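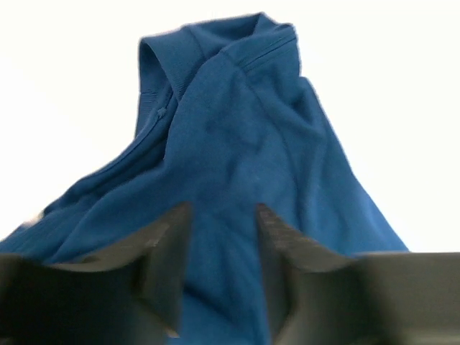 Ross Moncrieff wrote that he could not see why a returned top should be worth less to the shop than the one still on the shelf, when both had the same label, the same price and had never been worn. He asked whether the loss was real or just something accountants wrote down.

Home Modules Timetable Handouts Reading list Contact

Retail Operations, Week 6
Returned clothing: handling, grading and value

The loss is real, and most of this week is about where it comes from. The question will come back in section 3.

1. Terms used

A return is any item sent or brought back by a customer for a refund, credit or exchange. A refused delivery is not a return for our purposes, although many shops put both through the same bay.

Credited means the customer has been given the money or the voucher. Booked in means the item has been scanned at the warehouse. Restocked means it is back in a place from which it can be sold. These are three separate events and they can be weeks apart. A good deal of confusion in student work comes from using "returned" for all of them. Please say which one you mean.

Grade A: can be sold as new with no work.
Grade B: can be sold as new after work (steaming, refolding, a new bag, a new tag).
Grade C: cannot be sold as new. Goes to outlet, a jobber or a charity.
Grade D: cannot be sold. Recycled or thrown away.

Some firms use numbers and some split Grade B in two. The case material uses the four letters.

2. The path of a return

The Dorngate case in your pack follows a mid-priced online clothing seller with one warehouse. The stages are the usual ones.

Arrival. Parcels come in on cages, mixed, from more than one carrier. They are not opened on the day they arrive unless the bay is quiet. At Dorngate the wait before opening was longer in June than in any other month, following the spring sale.

Opening and matching. The parcel is opened and the item is matched to an order. Where the customer has left out the slip, the operator searches by name or postcode. An item that cannot be matched goes to a holding shelf. Holding shelves fill up, and what is on them does not appear in the stock figure.

Inspection. The garment is laid out flat, front and back. The operator checks the neck, cuffs, underarms, fastenings and pockets, then looks for a scent of smoke, perfume or washing powder. Hooded tops and knitwear take longer than shirts. Swimwear has its own rules (see the Week 4 handout on hygiene seals).

Work. Grade B items wait for a steamer or a folding table. This is the stage that gets starved of staff when the rest of the site is busy.

Putaway. The item goes back to a pick location. If its old location has been given to another line, it goes to an overflow area, and pickers have further to walk.

3. Where the value goes

Take a hooded top priced at the same figure online and on the returns bench. Four things reduce what the second one is worth.

Labour. Someone has opened, matched, inspected and perhaps steamed it. None of that was needed for the top on the shelf.

Carriage. The shop may have paid for postage both ways. Even where the customer pays for the return, the first delivery is spent.

Time. Seasonal clothing loses price by the week. A top sold in early autumn and booked in after the first markdown will be resold at the lower price. This is usually the biggest item on fashion lines and the smallest on plain basics such as socks or white T-shirts.

Risk. A share of returns will drop a grade. The shop does not know which ones until they have been opened, so a sensible valuation spreads that expected loss over all of them.

In answer to the question at the top, then, the label price is the same but the shop has spent more to reach the point of sale and has less time left in which to sell. An accountant who valued the two tops equally would be overstating the stock.

4. Worked figures

Dorngate credited customers for 3,328 items in the period. The warehouse booked in 3,132. The gap is 196 items.

A gap like this does not mean that 196 garments have been stolen. Work through the possible causes in order:

a. Timing. Some customers were credited when the carrier scanned the parcel, and the parcel was still on a cage at the period end.
b. Holding shelf. Items present in the building but not matched.
c. Part returns. Three items credited, two in the bag.
d. Keep-it refunds, where the customer was told not to send the item back. These should carry a separate code. At Dorngate they did not.
e. Loss, in carriage or on site.

Only the last two are permanent. Your answer should say what evidence you would ask for at each step, and from whom. Marks are given for the order as much as for the arithmetic.

The second exercise uses a sample of 500 booked-in items with the grade and the inspection time for each. Use the spreadsheet on the module page. Row headings were wrong in the first version, so download it again if you took your copy before October 12, 2024.

5. Reducing returns

The two other firms in the pack took different approaches.

Fererent changed its product pages. It added garment measurements taken flat, in centimetres, beside the usual size chart, and asked customers who chose two sizes of one item whether they wanted help choosing. Returns for fit went down. Returns for "not as expected" stayed where they were.

Vermeulen began charging for postal returns and kept shop returns free. Postal volume fell, shop volume rose, and the branches had no space to inspect anything. For several weeks stock sat in back rooms in bags. The total cost is disputed in the case, and you should read both sets of notes before taking a side.

Neither firm recorded reasons for return in a way that lets you compare them directly. Fererent used a drop-down list with "too small" as the first choice, and it is likely that some customers picked the first line to get through the form.

6. For the seminar

Read the Budenov chapter on reverse flows, leaving out the appendix. Bring your working for section 4, including anything you tried and dropped. Groups are the same as last week.

The Week 7 handout covers markdown timing and will assume that you know the four grades.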